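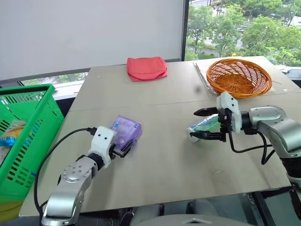
Apolline Delorme asked on the club list in August whether a first-year with no programming background would spend the whole fall watching other people work. The reply from the team leads was no, and most of the answers on this page started out in that thread.

Who can join?
Any enrolled student. No course prerequisite. First-years are placed on the data or table crew for the first four weeks and can move after that.

What is the fall project?
Two-arm packing. The robot has to move mixed household goods from the tabletop into the correct basket, using both arms. The task list is set by the Drekberg Cup rules and does not change after registration closes.

Which objects are used?
The rules specify categories, not exact items: one rigid box, one tube, one soft pouch, one wrapped snack. Teams bring their own objects for practice. At the event the judges supply the set, so a grasp tuned to one particular box will probably lose points.

Why is the tube hard?
It deforms. Too much grip force and the body folds; too little and it rotates about the cap end. Start with the gripper force at 14 percent and adjust upward in steps of one. Write the final value in the log.

Do both arms have to move at the same time?
No. Sequential motion is legal. A run is limited to 275 seconds, and the sequential baseline from last year used 184 of them on the practice set, so there is room. Simultaneous motion earns a bonus only if there is no contact between the arms.

What software do I need?
The controller runs on the lab machine under Prorel. Recordings are reviewed in Wiveo, which works in a browser. You do not need to install anything on your laptop for the first month.

Can I run the arms alone?
No. Two people minimum, one with a hand on the stop button. Both must have passed the Boström safety check, a 55-minute session held in the lab. Passing it once covers the academic year.

What happens when a cable snags?
Stop the run and mark it void. Do not pull the cable free with the arms powered. Check the slack at full reach on both sides before restarting, particularly at the wrist.

Is there a fee?
No club fee. The event entry is paid from the department budget. Travel is not covered.

How much time does it take?
One meeting and one lab slot per week. Slots are two hours. Expect more in the last two weeks before the event.

Can I get course credit?
Possibly, as independent study. Get the form signed before the add deadline. The club cannot backdate it.

Where do I report a mistake in this FAQ?
Post to the club list with the question title in the subject line.

Last updated 18/09/2019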